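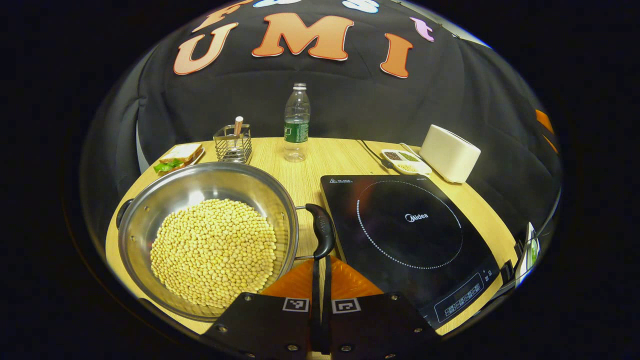
Chapter 4
The Founding and Accreditation of Private Colleges

4.1 Charter and licence

A private college comes into legal existence when its charter is granted. The charter names the institution, states its purposes and identifies the body that will govern it. It does not, in itself, confer the right to award degrees. In most systems that right depends on a separate licence, which may be limited to certain subjects or levels of study.

Fekbridge College is used throughout this chapter as a case. It opened with 2 departments and taught for a full academic year before its licence was extended to cover bachelor's degrees. Students who enrolled in that first year received certificates, and these were later accepted as credit towards a degree.

4.2 Accreditation

Accreditation is a judgement by an outside body that an institution meets stated standards. Fontes (Mirela Fontes, in her study of the Benavides and Onano colleges) separates initial review from periodic review. The first examines plans, staffing and funds. The second examines results, including completion rates and the records of former students.

At the time of its first periodic review, Fekbridge had 1,837 enrolled students. The review is discussed in section 4.4.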